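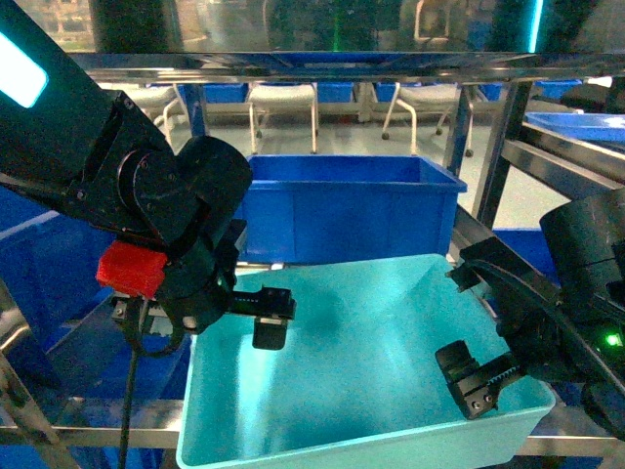
Moving the worm bin indoors

October 5, 2019

We had the first cold night in Jakdale this week, so the worms came in from the porch. They spent the summer outside and did fine, apart from a bad stretch in May when I fed them too much melon and the whole thing went sour.

Guilan Pan gave me my first 300 worms when she split her own bin. I never bought any more. They live in the laundry room now, between the dryer and the back door, where it stays cool but never freezes.
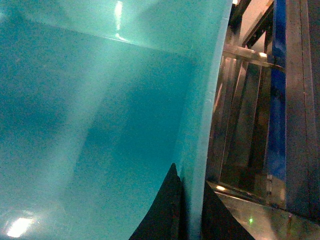
What I changed this time

I took out 4 inches of finished compost and put it on the garlic bed. The rest went back in with fresh bedding, mostly torn egg cartons and the free paper we get every week. I soak the bedding and wring it out until it stops dripping. Last year I skipped the wringing and had a puddle in the bottom by Thanksgiving.

Feeding is down to once every two weeks. Worms eat less when they are cool, and food that sits brings fruit flies. I keep scraps in the freezer and thaw a small bag the night before.

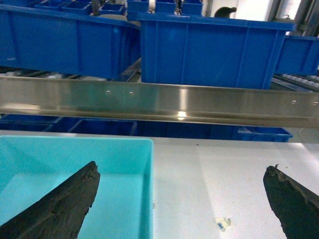

I also bury the food in a different corner each time and cover it with a couple of inches of bedding. Coffee grounds go in with the filter. Onions and orange peel go to the outdoor pile, and so does anything with oil on it.

Ineke Vandenberghe, who reads this blog from much farther north, wrote to say she keeps hers in an unheated hallway with an old wool blanket over the top. I may try that if the laundry room gets too cold in January.

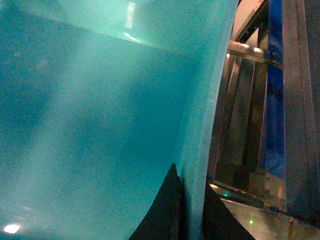
Does a worm bin smell in the house?

Mine smells like damp soil when the lid is off and has no smell when it is on. If it starts to stink, stop feeding, mix in dry paper, and leave the lid cracked for a few days.

I'll check the bedding again next weekend. The garlic still needs its straw.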